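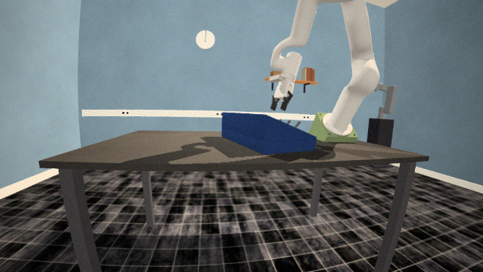

*A robot arm, a table and a long blue block, all drawn by a computer.*

# How does a robot learn to pick up a block?

When you were very small, you could not pick up a spoon. You tried, you missed, you tried again, and a grown-up in your family probably showed you how many times. You do not remember it now, but your hands remember.

A robot has no hands that remember. It has motors, and a computer which tells the motors what to do. In the old way, a person wrote down each movement: go down, close the fingers, go up. It works well if the block is always in the same place. But if the block is moved by the width of your thumb, the robot closes its fingers on the air, and it doesn't even know that it missed.

There is another way, and it is closer to how you learned with the spoon. We give the robot many examples and let its computer find what they have in common.

## What is an example?

An example is one complete try at a job, saved from start to finish. At Ratico, the workshop where I write the pages for young visitors, we call it an **episode**, like an episode of a cartoon. For the block job, an episode holds several kinds of information:

- what the room looked like, many times each second
- how much each joint of the arm was bent
- if the fingers were open or closed
- what the person told the robot to do at every moment

The last one is very important. The learning program looks at the room and the arm, and asks: what did the person do when things looked like this? Then it tries to give the same answer by itself.

## Why work in a pretend room?

The room with the light blue walls does not exist. You can't walk on its tiles or look at its clock to see if it is time for lunch. It is a **simulation**, a world that a computer works out with numbers. The computer has to know how heavy the block is, how slippery it is, and that things fall when no one holds them. It works out the light also, and so the arm has a shadow on the table.

A pretend room has big advantages. If the arm bumps the table, no paint is scratched and no motor is burned. If the block falls on the floor, we press one key and it is back. Sometimes you even find things which could not be in your house, like a little shelf that floats in the air behind the gripper.

(The **gripper** is the robot's hand. In the picture it has two black fingers, pointing down. Two fingers are enough for a lot of jobs. Try to pick up an eraser with only your thumb and one finger, and you will see.)

## Somebody has to drive

The robot can't make good first examples alone, because it doesn't know the job yet. So a person drives it. Our best driver is Ji-hoon Shin. She sits in front of a screen with a handle that can move in every direction. When she moves the handle down, the pretend arm goes down. When she squeezes it, the fingers close.

One episode of the block job goes like this:

1. The computer puts the block in a new place and turns it a little.
2. Ji-hoon brings the gripper over the block and stops.
3. She turns the wrist until one finger can go on each side.
4. She lowers the arm, squeezes, and lifts.
5. She presses "keep" or "throw away".

A long block is more difficult than a cube. If you take it near one end, the other end hangs down and the block may turn in the fingers. Ji-hoon likes to take it close to the middle. Also, the fingers must go across the thin side, for the long side is much too wide for them.

She can record up to 300 episodes in a day when her wrist is not tired. For the whole block job we collected 2755.

## Are mistakes bad?

It depends on the mistake! If Ji-hoon sneezed and the arm flew to the wall, we throw that episode away. We don't want the robot to learn sneezing. From the last job we threw away 288 episodes, and most of them were simply too slow, with long waits where nothing moved.

But there are also useful mistakes. Sometimes the fingers come down a bit crooked, and Ji-hoon lifts them, turns them and tries again. We keep those. They show the robot what to do when something goes a little wrong, and for a robot something goes a little wrong very often.

## Same, same, different

Imagine you learned to catch a ball, but always the same red ball, from the same friend, in the same corner of the yard. Then your cousin throws you a yellow one from the porch. You can probably catch it, but a robot maybe can't. It could think that red and the corner are part of the job.

For this reason Vernon Després, who builds our pretend rooms, changes many things between episodes. He changes the colour of the walls, the direction of the light and the place of the block. One time he made everything grey, and Ji-hoon complained that she could not find the table.

## Try it at home

You need a friend, a scarf and a pencil case.

Put the pencil case on the table and cover your friend's eyes with the scarf. Now your friend is the robot and you are the driver. Use only the words *left*, *right*, *forward*, *back*, *down*, *close* and *up*. Write every word you say on a paper. When the pencil case is in the air, you have one episode.

Now move the pencil case and read the same words again from your paper. Where does your friend's hand go? Record five more episodes, with the pencil case in a new place each time, then look at all your papers together. Which words stay the same in all of them, and which ones change?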